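Filed under: Workshop notes, Robots, Grumbling

Zelby have put out a new setup guide for their table-top arm cell, and it promises that a first-timer can go from a blank simulation to a cell that picks up small parts in 49 minutes. I have now done it twice. The first go took most of an evening and the second took most of an evening too, so I'd like to know who they timed.

My main complaint is the base. The guide has you drop the arm at one end of the table, press the big button marked Bridix (their planner) and let it work out the reach. It will happily tell you the whole tabletop is reachable. Reachable how? With the elbow up and the wrist folded back on itself, in my case. The planner scored that pose 84 and gave me a green tick. I wouldn't run a real arm like that for a morning. 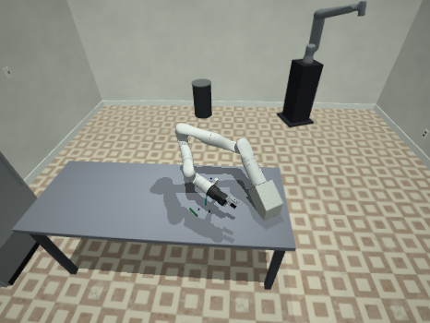 So I ignored the score and did it the way Rebecca Vitale taught me at Daly, years before any of this had buttons. Park the gripper over the middle of where the work will be. Look at the elbow. If it looks uncomfortable it probably is, and you move the base, a bit at a time, and look again. Then do the same at the corners. It's dull and it works, and there's no page on it in the guide.

The tool offset is the other thing. Zelby's default is set for longer fingers than the ones they ship in the model, 2 mm out, and with parts as thin as a marker pen that matters. You find out when the fingers close and the pen stays where it was. I wrote to them in April and got a polite reply saying the defaults were "a starting point". Fine, but then say so on page one.

Nurhan Avcı, who looks after the real cells at Rumden, thinks I'm being unfair. Her view is that any offset you haven't measured yourself is wrong anyway, and that people who trust a default deserve their evening. She may have a point - I still think a guide that gives a time to the minute could manage a finger length.

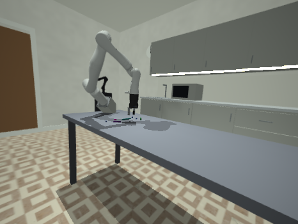 Gripper open over the markers, with the elbow well up.

I'm leaving the base bolted down, on screen at least, until I've been through the joint limits again. The wrist limits look generous to me and I don't believe them either.

Posted in Robots | 61 shares | 2 comments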